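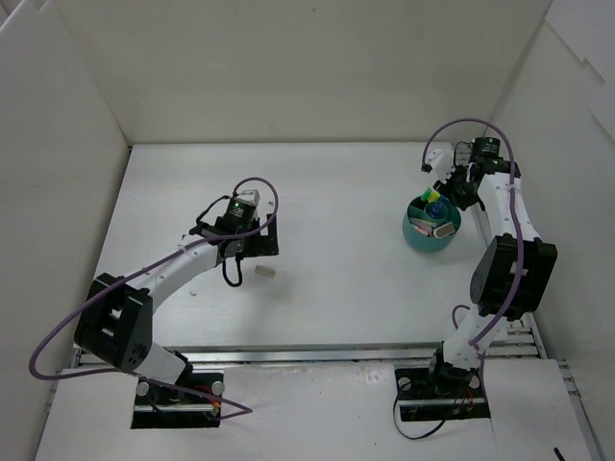
Le Trullar de Skividetti est un plan de travail blanc vendu avec trois parois, une au fond et une de chaque côté. Je l'ai acheté pour avoir un coin clair et fermé où travailler sur de petites choses sans les perdre de vue. Sur ce point il fait ce qu'on lui demande : la lumière se répartit de façon douce et égale sur le plateau, les ombres restent faibles, et un petit bloc beige posé dessus se repère tout de suite. Les fragments blancs, eux, se voient nettement moins bien. Quant aux parois, celle du fond est unie, mais celle de droite laisse deviner des raccords entre panneaux vers le haut.

Prix et livraison

J'ai payé l'ensemble 318 euros chez Cerham, port compris. Il existe une version grise un peu moins chère, que je n'ai pas essayée. Le tout arrive en un seul colis de 27 kg, bien protégé aux angles, un peu moins sur les faces. Le livreur l'a laissé en bas de l'escalier. Prévoyez quelqu'un pour le monter, le carton n'a pas de poignées et il est trop large pour être porté sous le bras.

Montage

La notice annonce 40 minutes. J'ai mis nettement plus longtemps, seul, en m'y reprenant pour la paroi de gauche que j'avais montée à l'envers. Les schémas ne distinguent pas bien la face avant de la face arrière — il faut regarder la position des trous. À deux, le temps annoncé me paraît réaliste. Les vis sont fournies, le tournevis non. Ne serrez rien à fond avant d'avoir posé la dernière paroi, sinon les trous ne tombent plus en face.

Mes raccords à droite viennent peut-être en partie de mon montage. J'ai desserré et resserré une fois, il y a eu un léger mieux. Au toucher on sent à peine la jonction.

À l'usage

Je m'en sers depuis mars, presque tous les jours. Le plateau est plat, je l'ai vérifié à la règle dans les deux diagonales. Il ne bouge pas quand on appuie dessus. La surface n'est ni brillante ni vraiment mate, et je n'ai pas de reflet gênant, même avec la lampe allumée le soir.

Le blanc se salit, évidemment. Les traces de crayon partent à la gomme, la poussière avec un chiffon humide. J'ai une marque de feutre qui est restée malgré plusieurs essais, elle a pâli sans disparaître. Skividetti déconseille les produits abrasifs et je m'y suis tenu. Pour les rayures, rien de visible pour l'instant, mais je ne coupe jamais directement dessus.

Les parois évitent que les petites pièces roulent par terre, et c'est ce que j'apprécie le plus. En contrepartie, on n'accède au plateau que par l'avant. Si vous aimez tourner autour de votre table, prenez un modèle ouvert. Armindo Calado, avec qui je partage l'atelier, avait un plan Magalhães sans parois et le préfère toujours pour les grands formats. Le sien est plus lourd et occupe plus de place au sol.

Service après-vente

Il manquait deux caches de vis dans mon colis. J'ai écrit à Cerham un matin, ils sont arrivés par courrier la semaine suivante, sans frais. La garantie est de 2 ans sur le plateau et les parois, la visserie n'est pas couverte.

Ce qui me plaît : la lumière sur le plateau, la stabilité, les parois qui retiennent tout.

Ce qui me plaît moins : les raccords à droite, la notice, le feutre qui s'incruste.

Ma note : 4 sur 5. À 318 euros, j'aurais aimé des panneaux mieux ajustés, mais je le rachèterais — en demandant de l'aide pour le montage.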